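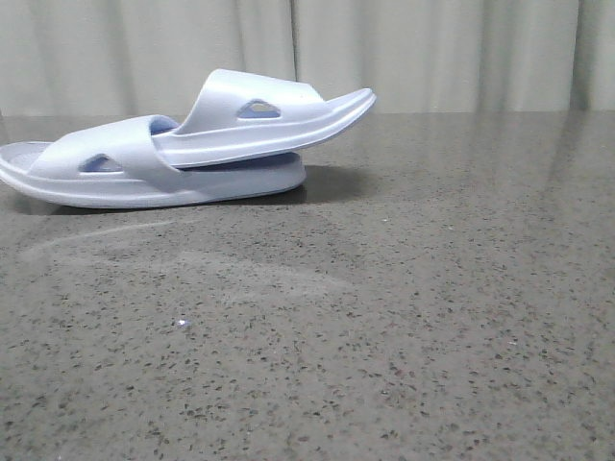

叠放的浅色凉拖，灰色斑点台面

Jalteo 泡菜常见问题

大家好，欢迎来到 Jalteo！我是 Ilgın Dursun，从小在一个每年秋天要腌满半面墙玻璃罐的家里长大，现在在 Tresmont 教人做土耳其式泡菜（turşu）。课后和信箱里的问题越来越多，好多都问得特别妙，我就把它们整理在一起，想到哪儿写到哪儿，有新问题还会往里添。你可以从头看，也可以直接用浏览器搜关键词，比如“白膜”“发软”“太咸”，这三个是冠军级问题。

一、入门

土耳其泡菜和四川泡菜、韩国泡菜有什么不同？

原理是亲戚，都靠乳酸菌。四川泡菜有一坛养了多年的老盐水，菜进菜出，坛子一直活着；韩国泡菜通常先腌出水，再抹辣酱。turşu 一般每罐现调盐水，一罐一批，吃完洗罐子重来。香料下得很克制，蒜、芹菜叶、几粒胡椒，再加醋或者柠檬，味道清亮，酸得很直接。还有一点我特别喜欢：盐水本身就是饮料！冰镇一小杯，配烤鱼或者油炸的东西，一口下去整个人都醒了。

我从来没腌过东西，第一罐做什么好？

白圆白菜，毫不犹豫。便宜，出水稳定，失败的机会很小，而且叶子切大块，装罐轻松。第二推荐是胡萝卜条，脆得惊人，孩子也爱吃。黄瓜人人都想先做，我懂，刚出罐的小黄瓜真的太诱人了，可是它最容易变软，留到第三四罐再试，心情会好很多。

需要买专门的设备吗？

一个干净的玻璃罐，一只厨房秤，一个能把菜压到水下的东西，就够开工了。压菜可以用小碟子、装了盐水的密封袋，或者把几根芹菜茎交叉卡在罐口下面，我外婆用的是葡萄藤的嫩枝。带水封的发酵盖很方便，喜欢就买，没有也照样能腌。

课上用的是什么罐子？

Karppinen 的直筒玻璃罐，容量 506 毫升，带橡胶圈和卡扣。我挑这个尺寸，一个人吃刚刚好，开罐以后不会在冰箱里待到天荒地老，而且同一种菜可以一次试几个配方，贴上标签慢慢比较。家里人多就换大罐，盐和水的比例不变，别的照旧。

一定要用玻璃吗？塑料盒行不行？

食品级塑料桶能用，很多大批量的泡菜就是在桶里发的。缺点是塑料会留味，腌过蒜的桶以后装什么都有蒜味，表面的划痕也不好洗。普通金属锅请避开，酸和盐凑在一起对金属很不客气。上釉的陶罐很美，前提是卖家明确说釉料可以接触食物，祖传的装饰罐就让它继续装饰吧。

二、盐和水

盐水到底怎么配？

我的基础配方是一升水加 60 克粗盐，搅到完全化开，再加一小杯白葡萄醋，或者两个柠檬的汁。黄瓜、青番茄、辣椒、胡萝卜都用它。圆白菜我会稍微减一点，一升水 58 克。你可能要笑，两克有什么区别？我在几批圆白菜上来回试过，最后笔记本上圈出来的就是 58，从此没改过，算是我个人的小执念。你用 60 也完全没问题！

为什么总说要称重，我用勺子不行吗？

盐的颗粒大小差得太远了。一满勺细盐和一满勺粗海盐，重量能差出一大截，同一张方子，你腌出来齁咸，邻居腌出来没味，两个人还都觉得自己照做了。厨房秤是这件事里最值得花的一笔钱。

可以用加碘盐吗？

能用。我试过，照样发酵，只是偶尔盐水会浑一点，味道略微发涩。带抗结剂的精盐会让水看起来雾蒙蒙的，吃着没什么影响。手边有不加东西的粗海盐或岩盐，就优先用它。

自来水需要处理吗？

如果你家的水能闻到氯味，烧开后放凉，或者敞口放一夜再用。我在 Tresmont 直接用水龙头的水烧开放凉，一直很顺利。蒸馏水也可以，只是少了矿物质，腌出来的口感会稍稍软一些，硬一点的水反倒对脆度有帮助。

盐水要热的还是凉的？

放到室温再倒。滚烫的盐水会把菜表面的乳酸菌一起烫没了，你等上两个星期，等来的只是一罐泡在咸醋水里的菜。急性子的朋友可以先用一小部分热水把盐化开，再兑凉水，几分钟就能用。

加醋还是加柠檬？

啊，这个问题在土耳其能让一家人吵到甜点上桌！有一部老电影就拍过夫妻俩为它争执，大家到现在还在引用。我的立场很没骨气：圆白菜和青番茄加醋，黄瓜和辣椒加柠檬。醋让味道更厚、更稳，柠檬更香更轻，刚开罐那几天尤其好闻。两样各一半也很好吃，别让任何一方的长辈知道就行。

醋放多了会怎样？

酸度一下子太高，乳酸菌反而活动不起来，最后得到的是醋渍菜。醋渍菜自有它的美味，只是少了发酵出来的那层香气和微微的气泡感。所以一升盐水里一小杯醋就停手。

三、选菜和装罐

黄瓜要什么样的？

手指长短，硬邦邦的，带小刺，皮没有打蜡。用手捏，能捏动就别买来腌，直接拌沙拉。我一般去 Munon 市场，早上七点刚摆摊时去，黄瓜还带着清晨的凉气，当天就装罐。买回来要是有点蔫，泡冰水一个小时，能救回来不少。记得把开花的那一头切掉薄薄一片，那里的酶会让黄瓜变软。

哪些菜可以混在一起腌？

混合罐是我的最爱！圆白菜、胡萝卜、花菜、青辣椒、几颗没熟的青番茄，再塞两瓣蒜和一把芹菜叶，吃的时候像开盲盒。硬的菜放下面，软的放上面。甜菜根只要放一片，整罐都会变成漂亮的粉红色，圆白菜染上以后尤其好看。红菜头放多了会有土味，一片就好。

有没有不适合腌的菜？

叶子很嫩的，比如生菜和菠菜，会化成一团。西葫芦能腌，可惜常常发绵。熟透的红番茄也会塌，请找青的、硬的。土豆我试过一次，淀粉把盐水搞得像洗米水，从此我们互不打扰。

蒜要不要剥？

剥，整瓣放，不切。切开的蒜味道冲得快，头几天会盖过别的东西。

为什么有的方子会放鹰嘴豆或者一块面包？

老办法，用来帮发酵起个头。几粒生鹰嘴豆放在罐底，或者用纱布包一小块酸面包皮，过几天取出来。夏天完全用不着，冬天厨房冷的时候，我会放五六粒鹰嘴豆，开动得明显快一些。面包容易惹来杂菌，我现在很少用了，而且放了面包，对麸质敏感的朋友就不能吃了，送人前一定说清楚。

葡萄叶是干什么的？

里面有单宁，能帮黄瓜保持爽脆。罐底一片，顶上一片，顺便还能把菜压住，一举两得。樱桃叶也可以，没有叶子的话，一小撮红茶叶也有点效果。

装多满？

菜尽量塞紧，比你以为的还要紧！发酵以后菜会缩，松松垮垮地装，过几天它们就全漂上来了。盐水要没过最上面的菜一指深，液面到罐口再留两指的空间给气泡。
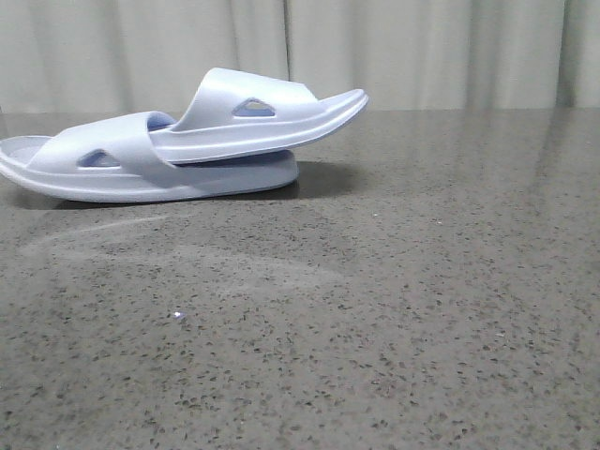

凉拖与奶油色布帘

四、发酵的那些天

罐子放哪里？

阴凉、不晒太阳的角落。橱柜下层、储藏间、餐桌底下都行。离烤箱和暖气远一点。罐子下面垫一个盘子，头一个星期盐水很可能会溢出来，我有一块木地板至今带着一圈淡淡的甜菜色。

要等多久？

看温度，看菜，也看你有多能忍。夏天的小黄瓜一周就有味道，两周很好吃；圆白菜要三周；整颗的青番茄和整根辣椒，给它们一个月。冬天统统往后推。到了时候就拿干净的叉子夹一块尝尝，酸味对了，里外颜色也一致，就可以了。尝味道是整件事最开心的部分，多尝几次没有坏处，只要别用舔过的叉子。

盐水变浑了，是坏了吗？

恭喜，那是发酵在正常进行！第三四天开始浑浊，底部出现一层白色细沉淀，都是好消息。之后它会慢慢变清，有时不会完全清，也没关系。要看的是气味：酸香、蒜香、有点像苹果皮，都对。

没有气泡是怎么回事？

有的罐子热闹，有的罐子内向。圆白菜气泡多，辣椒就很安静。如果过了一周，盐水还是清得像刚倒进去，味道也只咸不酸，多半是太冷，或者盐、醋放多了。先搬到暖和点的地方再等几天。还是没有动静的话，把那批当醋渍菜放冰箱里很快吃掉，下一批重新称盐。

每天要打开放气吗？

卡扣罐的橡胶圈一般能自己把气挤出去。旋盖的罐子，头一周每天拧松一下，听见“嘶”的一声再拧回去。最好在水槽里做这件事，穿白衬衫的时候别做。

水面上有一层白膜，怎么办？

先看它长什么样。平平的、薄薄的、像一层皱纸，那通常是产膜酵母，吃着没有危险，就是味道不太好。用干净勺子撇掉，擦干净罐口内侧，补一点盐水，把菜重新压下去。如果是毛茸茸的，带绿色、黑色、粉色，那就是霉，整罐倒掉，别心疼，也别只挖掉上面那块。我倒过的罐子足够办一场展览了。

闻起来有点臭，还能吃吗？

刚打开的一瞬间有股硫磺味，花菜和圆白菜尤其明显，敞口几分钟就散，正常。如果散不掉，像腐烂的味道，菜摸起来发黏，就别尝了，直接扔。拿不准的时候一律扔，一罐圆白菜的钱不值得拿肚子去赌。

黄瓜变软了，哪里出了问题？

按我见过的次数排：盐不够，黄瓜本身不新鲜，温度太高，花蒂没切。软掉但气味正常的黄瓜，可以剁碎拌进酸奶或者土豆沙拉里，没人会发现。要是又软又滑，就别留了。

黄瓜里面空心，算失败吗？

空心多半在地里就长成那样了。洗的时候会浮起来的那几根，挑出来当天吃掉。腌好以后才发现也没关系，切片夹三明治照样香。

蒜变蓝了！

每年都有人发来惊慌失措的邮件！蒜里的含硫物质碰到酸会变蓝或者变绿，颜色很科幻，吃着完全正常。中国北方的腊八蒜还专门追求那个绿色呢，课上有同学给我带过一小瓶，我配着饺子一顿吃完了。

五、保存和吃法

腌好以后怎么保存？

味道到了你喜欢的程度，就进冰箱，4 度最理想，发酵会慢到几乎停下，脆度也保得住。整个过程里菜都要泡在盐水下面，露出来的那块最先出问题。我家冰箱最下层有一格专门归泡菜，谁也不许放牛奶。

能放多久？

未开封的圆白菜和辣椒，在冰箱里放过整个冬天很轻松，我喜欢十一月做一批，春天打开最后一罐。开了罐就尽量在一个月内吃完。黄瓜我会更快吃掉，时间越久越没有那个“咔嚓”。

没有冰箱位置，放阳台行吗？

冬天可以，前提是不结冰也不晒太阳。冻过的泡菜解冻以后像湿毛巾，罐子还有裂开的风险。春天气温一上来就得赶紧搬走或者送邻居，邻居会很高兴。

可以像果酱那样煮罐密封、常温保存吗？

家里自制的发酵泡菜，我不建议自己摸索。加热会杀掉乳酸菌，菜也会变软，常温长期保存需要准确的酸度和经过验证的加工时间，请找当地食品安全机构公布的配方，一字不改地照做。 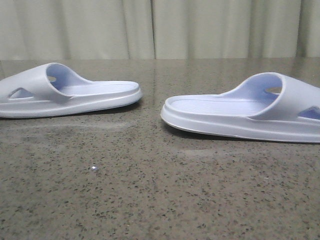
剩下的盐水可以再腌一批吗？

我建议重新调一份。旧盐水里的盐已经被菜吸走一部分，又混了菜里出的水，浓度说不准，第二批很容易软。想借它的力，可以舀两三勺加进新盐水里，当作引子，发酵会启动得很快。余下的拿来喝、煮豆汤、和面包面团，或者泡一下要烤的鸡腿，肉会特别嫩。

做好的泡菜太咸了，能补救吗？

吃之前用凉水泡十分钟，捞出来沥干，咸味会退不少。或者换个角色，把它当调料用：切碎撒在米饭、炒蛋、扁豆汤上，别的地方就不放盐了。

配什么最好吃？

白豆炖番茄配米饭，旁边一碟酸辣椒，是我心里的满分晚餐。炸小鱼、烤奶酪吐司、汉堡、羊肉抓饭，都欢迎它。切碎的酸黄瓜加浓酸奶、莳萝和一点橄榄油，就是一碗很棒的蘸酱。有位学员拿圆白菜泡菜包饺子，还回来给我看过方子，挤干水分，加粉丝和香菇，我做了两次，强烈推荐！

盐水饮料怎么兑？

过滤以后冰镇，想淡一点就加同量的冰水。辣的版本叫“acılı”，往里加一点辣椒泡菜的汁。街边小店里常常会在杯子里放几片黄瓜和圆白菜，喝完用小叉子捞着吃。盐分不低，一小杯就好，别当水喝。

血压高或者怀孕的人能吃吗？

泡菜含盐多，又是未经加热的发酵食品，每个人的情况不一样，这个请问你的医生。我只懂坛坛罐罐。

孩子可以一起做吗？

太可以了！让他们负责塞菜，小手伸进罐口比我们灵活得多。切辣椒的活儿大人来，戴手套，做完别揉眼睛。给每个孩子一只自己的小罐，贴上名字，他们每天都会跑去看气泡。

六、关于课程

课在哪里上，一节多长？

在 Tresmont 的教室里，上午十点开始，到午饭时结束，最后大家坐下来一起吃，有面包、白豆、奶酪和我提前腌好的各种样品。每人带两罐自己做的回家，罐子和菜我都准备好。

要带什么？

一个结实的袋子，最好能让罐子直立。回家的路上别让它们躺下，上次有位同学坐公交，整节车厢都闻到了蒜味。围裙我有，想穿自己的当然欢迎。

我对芹菜过敏，能参加吗？

可以，报名时写在备注里就好。芹菜叶能换成莳萝或者欧芹，案板和刀我会单独给你备一套。坚果不会出现在课上，面包里有麸质和芝麻。

不会土耳其语怎么办？

课上说中文和英语，土耳其语只会在我激动的时候冒出来，一般发生在有人问“醋还是柠檬”的时候。

可以点菜吗？我特别想学某一种。

请告诉我！酿小茄子、腌李子、腌未熟的甜瓜，都是因为有人问才排进来的。要看季节，青番茄只有初秋有，酿茄子需要很小的茄子，我得提前跟 Munon 市场的摊主打招呼。

腌坏了可以写信问你吗？

随时欢迎，附上一张从侧面拍的照片，再写清楚三件事：多少水多少盐，放在什么温度，第几天了。天气最热的那阵子信特别多，我回得慢一点，每封都会看。等回信的时候，先把菜压到水面下面去。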